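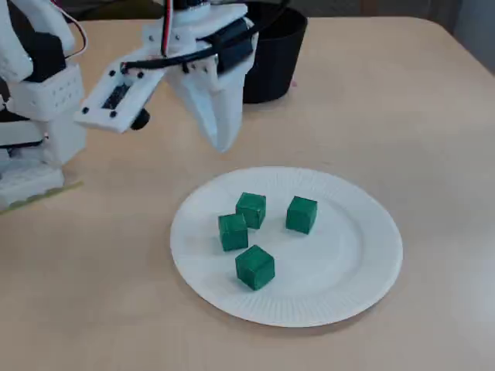
What is a plain paper plate good for once the food is gone from the menu?
It makes a cheap, light tray for small loose things, with a rim that keeps them from rolling onto the floor.

Jintana Prasertsri buys her plates by the case, 300 at a time, and almost none of them ever hold lunch. They hold buttons, dried beans, beads, bottle caps and little colored cubes. Her shop, Boonchu, takes up 1068 square feet on the ground floor of a former shoe store in Irnari, and about a third of that is given over to tables where people can sit down and make or sort something.

"A bowl hides things," she says. "You drop six beads in a bowl and the one you need is on the bottom. On a plate you see everything you have."

She started with trays. The first set was molded plastic with compartments, ordered from a supplier called Stutix, and it lasted one winter. The compartments were the wrong size for nearly everything. Cubes stood up in them on edge, and beans collected in the corners and had to be dug out with a fingernail. She gave the trays to a neighbor for seedlings and put out paper plates as a stopgap. That was in May, three years ago.

The choice of plate matters more than you might expect. Prasertsri uses the plain white kind with no coating. A shiny plate lets small pieces slide when someone bumps the table, and a printed one makes it hard to find a dark bead in a dark flower. She doesn't want compartments either. If a project calls for keeping two colors apart, she puts out two plates.

Cups are the other half of the system. Each place at the table gets one, set beyond the plate where an elbow won't catch it. Pieces start in the cup and come out onto the plate a few at a time, or they start on the plate and get put away in the cup at the end. Small children tend to like the second way better – they enjoy the dropping – and adults usually pour.
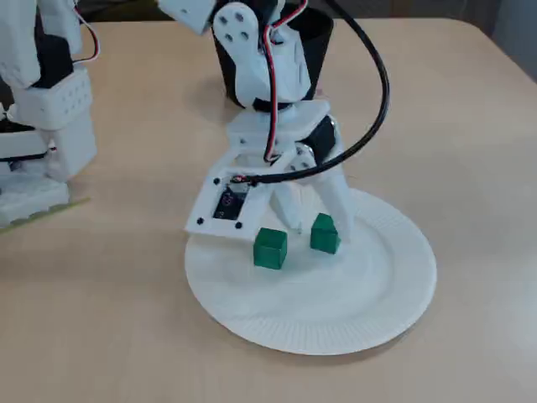

Color helps here too. Dark pieces are easiest to find on a white plate, and a light-colored table keeps the place from feeling gloomy on winter afternoons. Prasertsri painted her first tables dark blue and regretted it within a week. She sanded the tops down herself and left them pale.

The cubes are the most popular thing in the shop. They come from Loteck, a small maker two towns over, in a tub of 300, and they are sold loose by the scoop. People use them for counting, for game pieces, for margin markers on knitting charts, and for a pastime that has no real name, in which you line them up along the rim of a plate until one falls in. She keeps the greens and the blues in separate bins. Under the shop's old ceiling lights the two were hard to tell apart, and even with new bulbs she has never gone back to mixing them.

For anyone who wants to set up a table like this at home, her advice is short. Clear off more space than you think you need. Put down one plate per person and one cup per plate. Bring out only a handful of pieces to start. A plate with two or three things on it looks a little bare, but people will touch them right away, and a heaped plate mostly gets stirred.

Weight is the one real drawback. A paper plate moves when you push something against it, and a beginner picking up a small cube will often shove the whole plate toward the cup first. Prasertsri's fix is a loop of masking tape under the center. She has also tried stacking three plates together, and that works about as well, though it uses up the case faster.

She reuses each plate until it gets soft or somebody draws on it. Plates with glue on them go straight in the trash. The rest are stacked by the register at closing time, rims up, with the cups nested next to them, and whoever opens in the morning deals them back out along the tables.

The seedlings, she reports, are doing fine in the Stutix trays.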